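# pudska-recipes

Plain-text recipe collection, with a small script that turns it into a printable booklet.

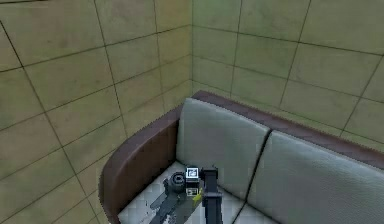

The recipes started as a shared notes file and were moved here when the file got too long to search. Each recipe is now one Markdown file in `recipes/`, named after the dish in lowercase with hyphens.

## Contents

- `recipes/` one file per dish, 941 files at present
- `units/` conversion tables
- `booklet/` templates for the printed version
- `folex.py` the build script

## Recipe format

Every file starts with a short header:

```
title: Red lentil soup
serves: 4
time: 45
tags: soup, freezes-well
```

`time` is in minutes and covers everything from peeling to serving. Soaking and overnight resting are left out and go in the first line of the method.

After the header come two sections, `Ingredients` and `Method`. Ingredients are listed in the order they get used. Weights are in grams and liquids in milliliters. Spoon measures are fine for anything under 15 ml. Please don't write "1 can"; write the drained weight.

There are 13 allowed tags, listed in `tags.txt`. The script stops on a tag it doesn't know, and it prints the file name and line number.

## Building the booklet

You need Python 3. There are no other dependencies.

```
python folex.py --out booklet.html
python folex.py --tag soup --out soups.html
```

Print from the browser at A5 with margins set to "none". The full collection is too thick to staple, so most people build one tag at a time.

## Known problems

- Oven temperatures in older files are Fahrenheit without saying so. Anything above 300 is almost certainly Fahrenheit.
- The bread files give flour weights for strong white flour only.
- `thaweesak-curry-paste.md` makes 2000 g. Dividing by four works, but use a mortar for that amount, as most blenders won't catch it.
- The script cuts off a method longer than 1000 words. Split it into two files and link them.

## Changes

**October:** merged the Drastgate preserves, fixed the sugar ratios in the marmalades, removed duplicate pancake recipes.

## Contributing

Cook the dish at least once from your own file before sending it in. Corrections to existing recipes are welcome, and small ones can go in a single commit.

Maintained by Uthai Paisan. Recipe text is CC BY 4.0 and the script is MIT.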